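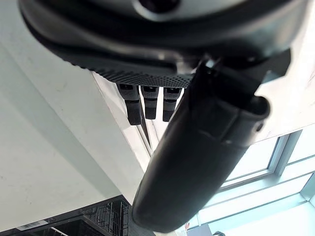 Can the Clevach kitchen arm system be tried before you order one?

It is shown at open afternoons at the Pitkänen workshop, and visitors may give it tasks from a set list. Trying it at your own premises costs extra and has to be booked in advance.

This review is based on one such afternoon in June. Doors opened at 2 p.m. and there were 20 of us, which was the limit. The demonstration was given in a fitted kitchen with a counter, a sink and ordinary white cabinets. The machine is sold in one form only, with two arms, a torso and a camera at head height, plus a small camera at the gripper. The grippers are made by Nitow and the control software is called Jatard. Clevach does the assembly and the support.

Build

The covers are moulded plastic and fit well. The gripper housing is large. It is bigger than the brochure drawings led me to expect, and this matters near walls and under cabinets, where the housing needs space before the fingers reach anything. The knives were a fair test of this. Their handles sit side by side with little room between them, and the long finger takes up a good part of the wrist camera's view when it is close in. The operator kept the wrist image on a second screen, and at times I could see more finger than knife. The software is said to allow for this by combining the wrist and head views. I had no means of checking it.

The textured pad on the housing is a sensible detail. It is replaceable, and a spare set is supplied. The finger I was allowed to handle during the break had a smooth, rounded tip with no sharp corners. I would have liked the fixings to be reachable without tilting the wrist.

Noise is low. There is a steady fan and a short whine from the elbow when it lifts. A conversation at normal volume is possible beside it.

Knife task

The task was to take a knife by the handle, lower it to the counter, let go, and put it back. It did the first half cleanly. Putting it back took three attempts, with the arm backing away between them and approaching from a slightly different angle each time. No knife was dropped while I was present. The speed was low throughout, and the operator had a stop button in hand, as the printed safety sheet requires. I would not leave this task unattended on the strength of what I saw, and the firm does not suggest that anyone should.

Sink task

The second station was the sink, a double one in stainless steel. The produce was toy produce. The maker's reason is that toys keep their shape and weight from one run to the next, so results can be compared. I accept this, with the reservation that a real aubergine is slippery when wet and a real pak choi bends.

Items are named on a tablet. The arm reaches in, closes, lifts, and carries the item to the counter or to the other basin. The radish and the pepper gave it no trouble. The tomato is small and was slow work, and it took longest when it lay close to the divider. The arm seemed unwilling to put the side of the gripper near the steel. I was told the clearance is set in Jatard and can be reduced to 4 mm, but the default is larger and was left alone for the afternoon.

Reflections are worth a mention. Brushed steel throws back blurred colour from whatever lies near it, and a cheap vision system will reach for the reflection. This one did so once that I noticed, stopped short of the basin wall and corrected itself. Glare on the countertop gave no visible difficulty, although nothing had been placed in the brightest part. 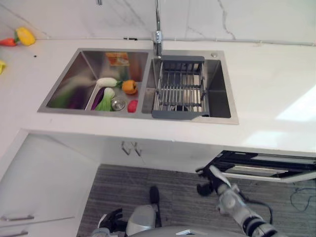

One visitor objected at this point that the sink test was too easy, as the basin with the drying rack was hardly being used, and said that lifting a plate out from between other plates would be a better measure of the grip. The operator agreed that plates were harder and said they were on the list for a later release. No date was given. I side with the visitor. A rack with metal rods is exactly where a wide gripper is likely to catch, and buyers from canteens will want to see it done.

Setting up

Floor space needs thought. The machine stands back from the counter, and with its arms forward it takes up most of a narrow kitchen. Cables need to be kept out of the walkway. The floor at Pitkänen was carpeted in front of the cabinets, and the base stayed steady on it. I have no information on wet tile.

Calibration was shown in full, and I was glad of it. The operator moved the wrist to a series of points along the counter edge, confirmed each one on the tablet, and then ran a test reach. It must be repeated if the base is moved. The tablet screens are plain and readable, with one poor choice: Pause and Park are next to each other and are the same colour. Park folds the arms away, and going back to the task from there means starting it again.

Service

The gripper pads are rated for 2,000 grasps, and the counter in Jatard gives a warning when 100 remain. The pads are changed with a hex key. The swap was done in front of us without hurry. Other parts go back to Clevach. There is no loan unit during a repair on the basic contract, and I would want that altered in writing before signing.

The log is good. Each grasp is stored with its force curve and both camera views, and can be exported as a plain file. A training kitchen or a test lab will get more from this than a household will.

Rating

Grip on firm, medium-sized objects: good.
Grip on small objects near an edge: fair, slow.
Replacing knives: fair, supervised only.
Noise: very good.
Tablet software: good, apart from the Park button.
Repair terms: poor on the basic contract.

The price was given on request and came to more than our department's yearly equipment budget, so my interest is in the hire scheme. Hire is by the month, with calibration included and transport charged separately. I have asked for a repeat visit once the plate handling is ready, and will add to this page then.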